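Troler Attic Chores, release 6
README

Contents: 822 simulated runs of a two-armed robot trying to tidy a bedroom under a sloped roof. Started at Monora in June, when we all thought tidying would be the easy one.

Tasks
chair_tuck: push the office chair in under the desk
drawer_open_close: any dresser drawer, by its bar handle
booklet_shelf: small item from the desk to the lower wall shelf
door_lever: press the lever, open the door, leave it open

The room has one layout, with an L-shaped black desk, a rolling chair, a long dresser and a bed that limits how far the base can back up.
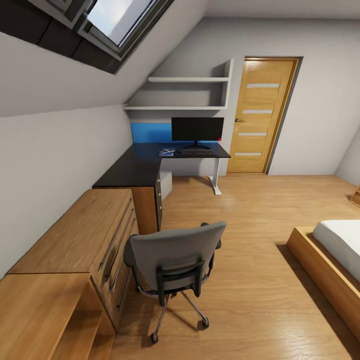

Venkatesh Chettiar wrote back after trying release 5: "My kid does the chair in two seconds and complains the whole time. Your policy takes four minutes and doesn't complain. I'd still hire the kid."

Fair. Chairs on casters roll away when pushed off center, and ours chased one into the dresser often enough that we added a timeout. Drawers go better. The lever is a coin toss.

Splits
train: 422
validation: 200
test: 200
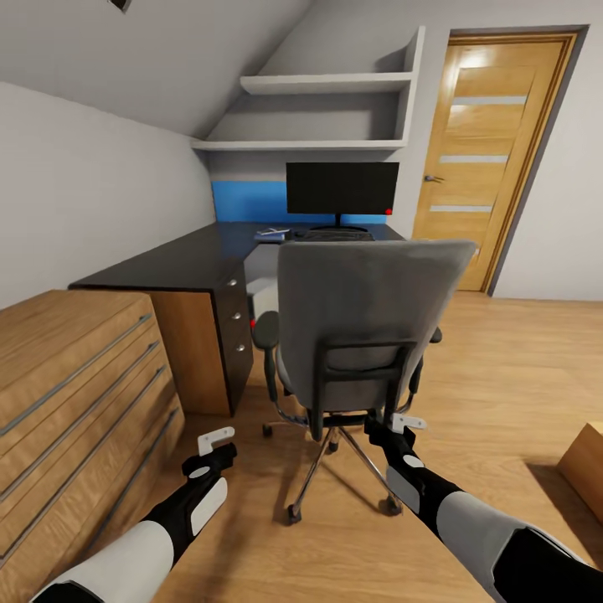
Success means the end state is right and nothing else got moved by more than a hand's width. The Swanson baseline ignores the second half of that rule, so don't compare its scores with ours.

Known problems
- Drawer friction is a guess - one value for all of them.
- Lindley controller logs drop the last step of roughly 6 runs.
- No laundry. We tried laundry.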